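Do you need a soap dish with slats?

I went back to bar soap in May, and I'm not going to pretend it was for the planet. The pump bottle by our bathroom basin had clogged for the third time, I'd bought a refill pouch that cost more than a new bottle, and I was cross. There was a shelf of bars in the hardware shop on Sturnham Road and I came home with a bag of them.

If you read anything on the subject, and I've now read far too much, you'll be told that bar soap lasts longer, costs less, takes up no room and makes your hands softer. You'll also be told, usually in the same paragraph, that none of this will happen unless you buy a proper dish for it. That second bit is where I start checking whether the writer is selling dishes. Quite often they are.

The claim goes like this. Soap sitting in a puddle turns to mush, mush goes down the plughole, and so a dish with ribs or slats in the bottom pays for itself. One shop I looked at, Remex, says its slatted dish makes a bar last "up to 73% longer". Up to! Longer than what? A bar left in a bucket? I wrote to ask and got a reply thanking me for my interest in bathroom storage.

So I cleared a space and decided to look at the thing properly instead of reading about it.

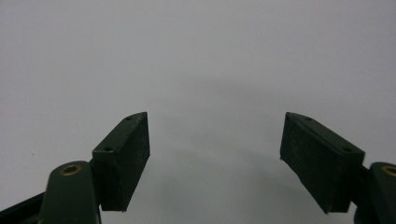
A clear surface, no soap on it.

I should say that clearing a space is half the battle in our house. Every flat surface collects things, and the bathroom ones collect the worst things: dried-up samples, a nail brush with no bristles to speak of, hotel shampoo from a weekend in Stirville that must be older than the boiler. Most of it went in the bin. I kept the nail brush, which I already regret.

Then the soap itself. I have gone off plain white blocks, so I'd picked a few with a bit of shape to them, and I'm in two minds about that as well. A rectangle is dull but you can hold it. A fancy shape is lovely for a week, then the edges go and you're left washing your hands with something like a boiled sweet. The petals on a flower are all edge, when you think about it, and edges are what wears first. My guess is that you pay extra for the moulding and then rinse the moulding away.
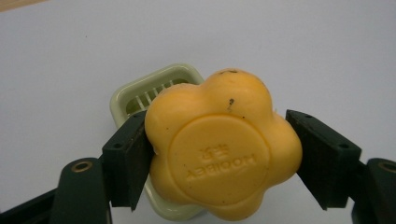

I do like the yellow, I'll give it that. It cheers up a basin far more than a pump bottle with a peeling label. What I don't like is how every speck shows on it. Bits of fluff and grit will stick to any bar given the chance, but on a dark one you'd never notice and on this one you can't help it. If you're fussy about that sort of thing, buy brown soap, or be prepared to give it a rub under the tap before visitors come.

The dish is pale green plastic with thin ribs across the floor of it, and it's the type I was most suspicious of. My grudge against slats is that they move the puddle down a few millimetres and then hide it. The water has to go somewhere. If there's no way out at the bottom, it sits in the gaps with the soap scum until somebody tips it out, and in my experience somebody is always me. An old saucer does the same job and can go in the dishwasher.

Against that, I will admit a saucer is slippery. I've chased enough bars round the basin at six in the morning to see the point of something for them to sit on. Ekinci do a sloping one with a spout that empties straight into the sink, and it looks sensible, but it wants 25 pounds of my money and I'm not at that stage yet.

For now I'm sticking with the ribbed one, emptied on a Tuesday when I do the basin anyway, with an old toothbrush run along the gaps. I've put a saucer by the kitchen sink with a plain white bar on it. It's no fair test, I know. The kitchen gets more use, and one of us leaves the tap dribbling.

If you have a dish that really does keep soap dry, tell me in the comments, and please say how long you've had it. Anything less than a couple of months doesn't count. Links to shops will be deleted.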